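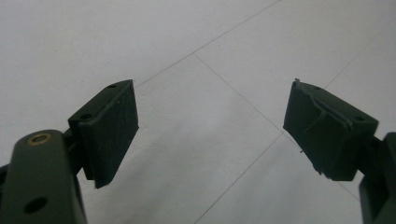

Zilar Hand Tool, two-finger

$2,642 plus shipping | Ships in July | Sold by Tredeslow

So, can a machine pick up your socks yet? Sort of! I've been selling chore gear through this little shop long enough to be careful with that question, and my answer as of May 2024 is that a robot can manage some of the tidying, slowly, if you're patient and your floor is a plain one (tile is lovely, shag rug is a nightmare).

The Zilar is the tool I'd point you to if you want to teach one. You hold it, you do the chore yourself, and the recording goes off to train the arm. It's tiring on the wrist for the first while, then you stop noticing.

What's in the box:
Hand tool with 2 fingers
3 pairs of spare finger pads
Drarine pad tape, grey
Hex key and screws
Canvas carry bag

Pads are the part you'll go through. Mine get a hard life on tile and I've got into the habit of checking the edges before every session, then re-taping when they start to lift.
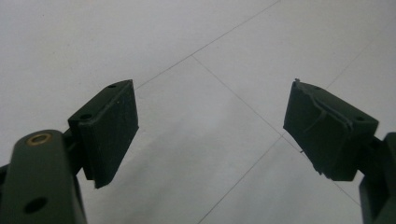
Tape is cheap, so don't be stingy with it. Spare pads are $39 a pair and they fit the older Sinaga arms too, if you've still got one kicking around the garage.

As for which chores are worth trying, I'd start with blocks, socks and plastic cups. Folding a fitted sheet is still a comedy, and I wouldn't let any of these near my good glasses. On the shop floor it's a better story: same bin, same part, same colour, all day long, and the arm I trained for that is roughly as quick as I am after lunch.

Warranty covers the handle and fingers. Pads and tape aren't included, sorry!

Add to cart
Ask me about bulk pads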